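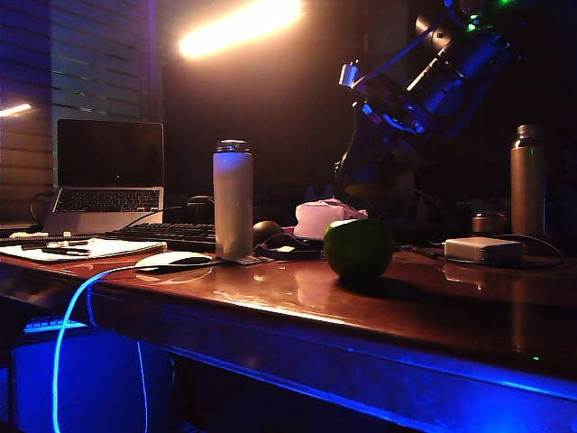 OPEN CALLS / PARTICIPANTS WANTED

Drive a robot arm in bad light. Paid, August, Bravirano

Phromma is looking for people to teleoperate a robot arm on a messy desk. No experience needed. Prior gaming or crane or whatever experience fine too, just tell us on the form.

Quick background. Phromma is a study on learning grasps from human demonstrations when the lighting is lousy. Lamp glare on polished wood, blue LED strips, big dark patches where things sit half hidden. Our first policy was trained on 1000 demos in flat white office light and did OK there. Moved it to a glossy desk at night and it fell apart - closed on reflections, stopped short of dark objects, got hung up on cables. Then we added 408 demos recorded in colored light and the grasps got a lot better. Not solved. Bottles and mice mostly fine now, cables still bad, shiny lids somewhere in between.

All 408 came from the same few people in the lab though, and we all drive the same way by now. So we need you.
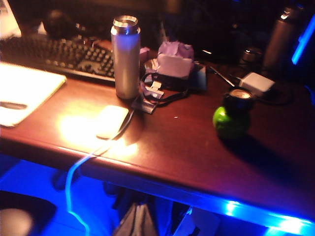 What you'd do: sit at the control station, get a short practice run, then pick up and move everyday desk stuff one item at a time. You see a fixed view of the desk plus the view from the wrist. Some blocks you get both views, some only the wrist. That comparison is the main thing we're testing this round, so please don't look over at the real desk during wrist-only blocks (there's a screen up but people lean).

After each block you rate how sure you were about where the gripper was. Short form, mostly sliders.

Failed grasps are fine. Keep going, don't restart, don't apologize to the arm. We keep the misses and use them in training, they're are honestly half the point.

Sessions: evenings, 7 pm start. Room has to be dark. You come for 5 sessions total and we'd really like people who can do all of them - partial sets are hard to use. Breaks whenever you ask.

Pay: by the session, paid at the end of each one. Rate is on the sign-up sheet.
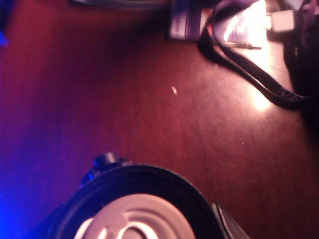

Who can take part:
18 or over
Normal or corrected vision. Color blind is welcome, please note it on the form
Comfortable in a dim room with colored light for a whole evening. Lights are steady, no strobing, but if you get migraines from LEDs skip this one
Left handers very welcome, we have almost none

Not eligible if you did the earlier Jekitz round, sorry. Need fresh hands.

What we record: both camera views, controller input, your ratings. No video of your face, no audio. Data goes in under a participant code. You can pull out at any point and keep the pay for sessions done, and ask for your runs to be deleted up untill we start training.

Where: Brisetti building, side entrance, ring for lab 3151. Elevator works. Bike racks out back.

To sign up: form at the Brisetti front desk, or leave your name there for Keir Galbraith. Put PHROMMA on it plus which evenings you can't do. Keir replies to everyone, might take a few days. Places fill in the order forms come in, then there's a wait list.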